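月末締めの夜、倉庫は歌う

私が経理課に配属されて三年目の冬、会社の基幹システムが入れ替わることになった。新しいシステムの名前はツルカウ。正しくはZurkauと書くのだが、うちの社内でこの綴りを一度で打てた人はいなかったと思う。社内チャットには「ズルカウ」「ザーコウ」「ずるかう」が入り乱れ、最後は課長の発音に全員が合わせた。課長がツルカウと言えばツルカウなのだ。

私はこのシステムが好きだった。好きになるのが早すぎる、と隣の席の先輩には笑われたけれど、好きなものは好きなのだから仕方がない!

だって考えてもみてほしい。それまで使っていたCerkenは、伝票を一枚登録するのに画面を七つも渡り歩かなければならなかった。七つ目でうっかり戻るボタンを押すと、一つ目まで戻される。しかも入力した摘要は消えているのに、金額だけはしっかり残っている。意地が悪いにもほどがある。それがツルカウでは、たった二画面で済むのだ。二画面! 初めて試験環境に触らせてもらった日、私は思わず椅子から立ち上がって、誰に向けるでもなく拍手をした。

移行の本番は十二月の月末締めと重なった。どうしてわざわざそんな時期に、と営業部は文句を言ったし、経理課もまあ言った。けれど年明けから新しい帳簿で始めたいというのが社長のたっての希望で、そう言われると私などはもう、新品のノートの一ページ目を開くときのような気持ちになって、胸が高鳴ってしまうのだった。

移すべき仕入先マスタは1000件あった。そのうち素直に移ってくれたのが、666件。残りの334件は、ツルカウの取り込み画面で真っ赤なエラーになって跳ね返ってきた。

「多いね」と先輩が言った。
「多いですね!」と私は答えた。
「なんで嬉しそうなの」

嬉しかったのだ。赤い行の一つひとつに理由があって、その理由を見つけて直してやると、行はすうっと白くなる。こんなに手応えのある仕事がほかにあるだろうか。郵便番号にハイフンが二本入っているもの。会社名の末尾に全角の空白がくっついているもの。電話番号の欄に「奥さんにかけること」と書いてあるもの。どれもこれも、十何年かけてこの会社の誰かが打ち込んできた、生きた文字だった。

私は夕方から端末の前に陣取り、片っ端から直していった。先輩は向かいで在庫の数字を突き合わせていた。暖房は七時で切れるので、二人ともひざ掛けを巻き、首にはマフラーを巻き、ほとんど雪山の遭難者のような格好である。引き出しの奥から出てきたべっこう飴を分け合って、からころ鳴らしながら作業を続けた。 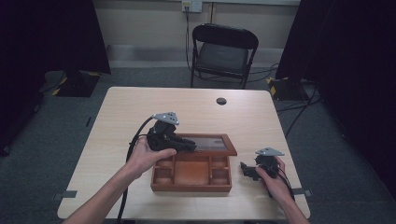
八時を過ぎたころ、どうしても白くならない行が一つ残った。

仕入先名は「ショクリ」。Shokriと書いて、番号は16番。番号が若いのは、それだけ古い取引先だということだ。住所も正しい。電話番号も正しい。空白もハイフンもおかしなところはない。なのにツルカウは頑として受け取らず、画面の下に短い一文を出してくる。

『この取引先には未完了の受注があります。』

「受注?」と先輩が身を乗り出した。「仕入先でしょう。うちが買う側なのに、受注があるわけないよ」

まったくそのとおりだった。私は古いCerkenを立ち上げ、七つの画面を一つずつ、戻るボタンに触れないように息を止めて進んだ。六つ目の画面のいちばん下、普段は誰も開かない備考欄に、それはあった。

受注、木のオルゴール一台。金額700円。納期は空欄。担当者も空欄。

うちは業務用の棚を作る会社である。オルゴールなど作ったことは一度もない。

「倉庫に訊いてみようか」と先輩が言ったので、私はもう立ち上がっていた。こういうときの私は速い。マフラーをなびかせて廊下を走り、階段を駆け下り、渡り廊下の冷たい扉を肩で押した。後ろから先輩が、靴、靴が室内履きのままだよ、と叫んでいたが、そんなことはどうでもよかった。

倉庫には夜番の班長がいて、ちょうど棚卸しの最後の通路を回り終えたところだった。事情を話すと、班長は帽子を脱いで頭をかき、しばらく天井を見上げていた。

「ショクリさんねえ。木材を入れてくれてた人だ。おれが入ったころには、もう引退するって話でね」
「オルゴールは?」
「あったよ、そんなの。先代の社長が、端材で何か作って返しますよって約束したんだ。タダじゃ受け取れないって向こうが言うもんだから、それじゃあ700円で、ってね」

班長は棚のあいだへ入っていき、だいぶ長いこと戻ってこなかった。段ボールを動かす音がして、何かを落とす音がして、おっと、という声がした。やがて新聞紙の包みを抱えて出てきたときには、肩のあたりがすっかり白くなっていた。

「棚番がついてないから、棚卸しじゃ毎年数えないんだよ、これ」

新聞紙をほどくと、小さな木の箱が出てきた。ふたの裏に鉛筆で16と書いてある。ねじを巻いてみてもいいですか、と訊くと、班長は黙って頷いた。

きりきり、と三回。手を離すと、箱は鳴った。音はところどころ抜けていて、何の曲だかわからない。それでも高い天井の下で、よく響いた。棚卸しを終えたばかりの通路の奥まで届いて、少し遅れて返ってくる。先輩も班長も私も、ねじが止まるまで何も言わなかった。

「出荷、できますよね」と私は言った。
「納期が空欄だからなあ。遅れてはいない」と班長が言った。

経理課に戻ると、私はツルカウに新しい受注を起こした。品名、オルゴール。数量、一。金額、700円。二画面である。送り先は、仕入先マスタの住所をそのまま引っ張ってくればよかった。このボタン一つで引っ張ってくるところが、またすばらしいのだ! 先輩はもう、うんうんと頷くばかりで、聞いていなかったかもしれない。

登録を押し、それから仕入先の取り込みをもう一度かけた。最後の赤い行が、すうっと白くなった。

箱は翌朝の便で出た。送り状には担当者の欄があって、そこが空白だと印刷できないので、私は少し迷ってから「経理課」と打った。

年が明けて、ツルカウの入金画面に700円が一件上がってきた。振込人の名前はショクリではなく、同じ町のMarkementという店になっていた。電話をかけて確かめると、若い声の人が出て、祖父の代わりに払いました、と言った。電話の向こうで、ところどころ音の抜けた曲が鳴っていた。

消込は、もちろん一度で通った。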